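The Drive That Wouldn't Let Go
A small fault in a Prokthorpe teardown shed, and what it took to find it

The first thing you learn in a room full of old office computers is that they all smell the same. Warm dust, a bit of carpet, something faintly sweet I've never been able to name. I'd driven out to Prokthorpe to write about the cheerful side of electronics recycling (robots saving hard drives from the shredder, lovely, two pages, home by tea) and I arrived the morning after the arm had crushed a drive and kept on pulling.

Barrios is the outfit that runs the shed. They take retired desktops from schools and councils, pull the storage, wipe it or destroy it depending on the contract, and sell on whatever still has some life in it. The drives are the touchy bit. A person with a decent thumb can have one out before you've finished asking how it's done, but a person doing it all day ends up with a very sore thumb, and that's why the arm came in.

Inmaculada Prieto looks after the cell. She met me at the roller door with a coffee in one hand and a bent blue caddy in the other, and she gave me the caddy.

"Have a feel of that," she said.

It was twisted along one rail like a licorice strap. The drive that had been in it was already in a bag on her desk, tagged and written off. It belonged to a client, and under the contract she'd had to ring them and explain. I gathered it wasn't a fun call.

So what happened? The short version goes like this. The gripper comes down into an opened tower, closes on the caddy, squeezes the latch and lifts. A grip sensor tells the controller how hard the fingers are pressing. If the number climbs past a limit, the arm is supposed to stop, ease off and ask for a human. On the afternoon in question the number climbed, sailed past the limit, and the arm kept lifting with the latch still hooked. Something had to give and the caddy was softest.

Prieto happened to be standing within reach and hit the stop. She's quite matter-of-fact about it. I asked whether anyone could have been hurt and she took her time answering. No hands were in the cell, she said, and there's a rule about that, and the rule was followed. But the same fault on a day when somebody was clearing a jam would have been a different story, and she'd written it up as a safety matter and not as a breakage. I liked her a lot for that.
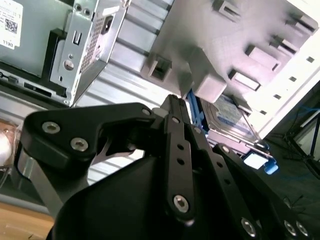
She runs the cell slowly now while she's hunting faults. Painfully slowly! You find yourself leaning forward, willing it along, the way you do with a toddler and a spoon. There isn't much clearance in a desktop case at the best of times. The caddy has to come out along one line, and if the fingers arrive a whisker off that line, one side of the latch lets go and the other hangs on. That had been happening on and off since December. Mostly the arm would stall, somebody would wiggle the thing free, and off they'd go again. Nobody logged the wiggles.

That part bothered Prieto more than the crushed drive did. "We'd trained ourselves to fix it by hand," she told me. "So the paperwork said the cell was going beautifully."

The controller software is made by a company called Sovska, and their first theory was wear in the finger joints. Fair enough, it's the sort of thing that wears. Prieto pulled the fingers, measured them, found nothing worth mentioning and put them back. Their second theory was that a Barrios operator had turned the grip limit off. You can imagine how that went down over the sandwiches.

It took her 2 days to find the real cause, and she found it in a settings file. The cell keeps a little recipe for every type of computer it handles: how deep to reach, what angle, how hard to hold. An update had come through that spring with a new way of writing down the grip limit. The recipes that had been made before the update were still in the old format, and when the controller read one, it couldn't make sense of the limit and filled in a default. The default was 800. Whatever the units are (she told me, I wrote it down, I can't read my own writing), the proper value for that caddy was 35.

I laughed, I'm afraid. She didn't.

So the protection had been there the whole time, switched on and showing green, set to a level the arm would never reach. Anyone who checked the screen saw "limit active" and went back to work. I've had a smoke alarm like that. It had a light and everything.

The misalignment was its own problem and a much duller one. A locating peg on the bench had worked its way out of true, so towers were sitting slightly skewed. On its own it was a nuisance. Put it together with a limit that wasn't limiting and you get a licorice strap.

We spent the rest of the morning on retests, with me perched on an upturned crate and under strict orders about where my feet could go. Prieto kept her own hand near the stop the whole time, and after a while I noticed I'd tucked both of mine in my armpits. 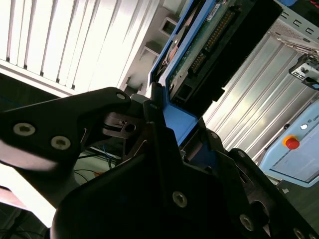
What I hadn't expected was how much of the talk would be about people's habits. The repair itself was small. The peg was replaced, the old recipes were rewritten, and Sovska has sent out a patch that refuses to run any recipe it can't fully read. Prieto had asked for that last one in fairly plain English. But she's also put a clipboard on the bench, a real one with a pen on a string, and every time somebody frees a caddy by hand they have to put a mark on it. Two marks in a shift and the cell goes off until she's had a look.

The crew grumbled, she says. The clipboard slows things down and the pen has already gone missing once.

She'd like other shops to hear about it too. Bemora, up the highway, runs a similar cell, and she phoned them before she'd even finished her own report. They checked, and found three recipes in the old format. No damage so far, just a few stubborn caddies and a fellow with a sore thumb.

Barrios goes back to full speed on 8th June, if the retests hold up. I asked if I could keep the bent caddy and she said no, it's evidence, but I could hold it again on my way out.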